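Skernon Handling Practice Program
Progress report to the Plusus Fund, period ending September

1. Summary

The program was funded to produce a written code of practice for demonstration work with hand-held grippers, and to test that code in daily use before it is offered to other sites. The draft code has been in force at the Skernon site for the whole of the reporting period. It contains 11 rules, of which two remain under revision.

2. Work completed

The rules on operator posture, reach and session length were adopted without change. The rule on marker visibility was rewritten after operators at the Soline site reported that the earlier wording could be read in two ways. It now states that the patterned faces of the cube on each gripper must be kept clear of sleeves, straps and cables, and must be checked before every session.

A total of 1538 demonstrations were recorded under the draft code, against a target of 3000 for the full grant. The shortfall reflects a late start at Soline. Recording there is now on schedule and we do not request an extension.

3. Matters outstanding

The first rule under revision concerns floor cabling. The present text requires cables to be routed away from the operator's standing area but sets no minimum distance. Catherine Gourlay, who leads the drafting, has proposed that the distance be set by each site and entered in its site record.

The second concerns fingertip contact with the work surface. Operators may rest the fingertips on the table between movements – the draft does not say how much pressure is acceptable, and wear on the tips has differed between sites. Replacement intervals will be added to the next draft.

4. Next period

Revised text for both rules will be circulated to site leads for comment. Table work with two grippers will continue under the current draft until the new wording is approved.

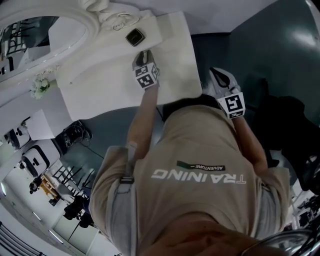
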